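6.2 Gripper stall during small-item pick-up

If an arm stops with fault code 16 while sorting rubber bands into the container, work through the steps below.
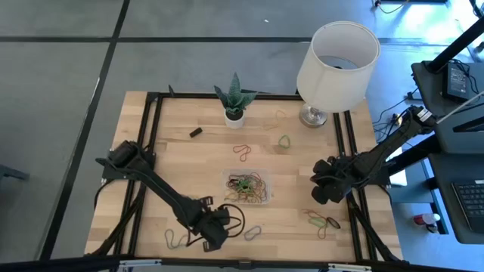

Clearing the fault

1. Press the stop button. Keep hands off the tabletop until both arms are still.

2. Check the cables at each gripper for snags – a loop can catch on a finger.

3. Pick up any stray bands by hand.

4. Restart at speed setting 2.

CAUTION: Never pull a band from a powered gripper.

Note: If the fault comes back, call Zimstead service.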